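Gadside Pegboard Puzzle: Frequently Asked Questions

What comes in the box?
One white board, a bag of blue parts and a leaflet you will lose by October. Spare parts cost extra, as spare parts do.

How long does it take?
The printed answer is 60 minutes. Achilleas Sarantis, who designed it, admits to 19 on a good day and won't discuss the others.

Can I start anywhere?
You can. Most people begin with whichever piece looks easiest and regret it by the far end of the board.

A piece won't go in. Should I push harder?
Please don't. Turn it a little, try again, and then consider that it may belong in some other hole.

Do you sell replacements for pieces eaten by the vacuum cleaner?
Ask for part list 488. We've heard every version of the vacuum story and will mail the piece anyway. 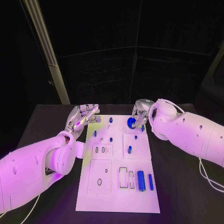 What should I put under the board to stop it sliding?
A damp dishcloth or a thin rubber mat works well. Tablecloths make it worse.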